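Transcribing the Plimside funeral notices: field rules, second version

15 January 2024

I have finished the first pass through the Plimside funeral notices and am now fixing the mistakes I made in it. The set is 263 notices, all clipped from one county weekly and pasted into ledgers by the parish office. I type each one in full in a text file, then pull the facts into a table in Huder, the desktop family history program I have used for years. The first version of my rules was too loose. Anyone using the table I shared in June should replace it with the new one when it goes up.

The main fault was the date of death. A weekly paper writes "passed away Saturday last" and leaves the reader to work it out from the issue date. In the first pass I worked it out in my head and typed the result. This left no way to tell a printed date from a computed one. There are now two columns, one for the wording as printed and one for the date I derive from it. If the clipping has lost its issue date, the second column stays blank.

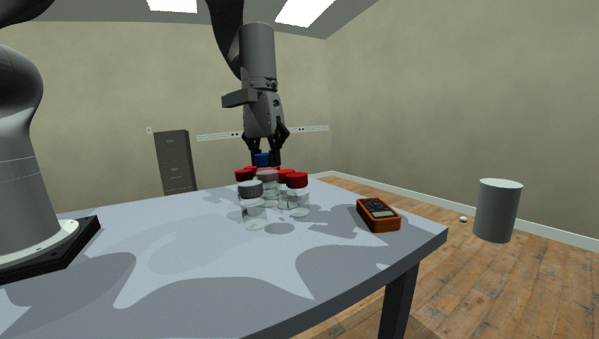

Names of the deceased

The name goes in exactly as printed, including nicknames in quotation marks, titles, and spelling errors. The corrected form goes in a separate column with the source of the correction. A gravestone counts as a source. Another notice for the same death counts as a source if the wording differs enough to show that it was written separately. My memory of the family does not count, even where I am sure.

Married women are the hard case. Many of the older notices give only the husband's name with "Mrs." in front. I enter that as printed and leave the given name empty until the burial register supplies one. Huder complains about an empty given name when it imports the table. The warning can be turned off under import settings, and the record will still load.

Survivors

The list of survivors is the most useful part of a notice and the easiest to damage. The old table had one cell for the whole list. The new one has a row for each survivor, linked to the notice by its ledger and page number, with these fields:

Name as printed
Relationship as printed
Residence as printed
Position in the list

Those 4 fields are enough for nearly everything. Position matters more than I expected. Children are often listed sons first and then daughters, each group by age, and where the order breaks there is usually a stepchild or a half sibling to look for. It is a hint and should never be entered as a fact.

"Sister" in the fraternal lodge notices may mean a fellow member. I marked three of these wrongly as blood relatives in the first version and they have been corrected. 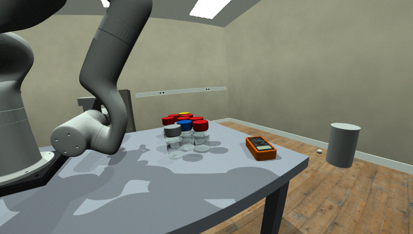

Jars and a multimeter on the same table as the arm.

Places

Residence is entered as printed, with no state added unless the paper gives one. Two places cause trouble. Ursu was the name of a rail stop and also of a township that did not contain the stop. A notice that says "of Ursu" could mean either, so the standard place column reads "Ursu, unspecified" until a deed or a census page settles it. Kendutano is simpler. The paper spelled it with one "n" in the middle for years and then with two, and I treat both as the same town.

Cemetery names follow the notice, even where the cemetery was later renamed. The current name goes in the notes.

What I leave out

Poems are in the text files but have no column in the table. Cards of thanks are filed separately under the date of the issue, with a pointer to the notice if I can match them. Causes of death are entered only when the paper states one. "After a long illness" is copied as it stands.

The new table will be posted on the downloads page once I have checked ledgers 2 and 3 against the originals again. Ledger 2 has water damage along the inner margin, and several line endings there are guesses. Those are in square brackets with a question mark. If you hold a clean clipping for any of them, send a scan with the page number showing.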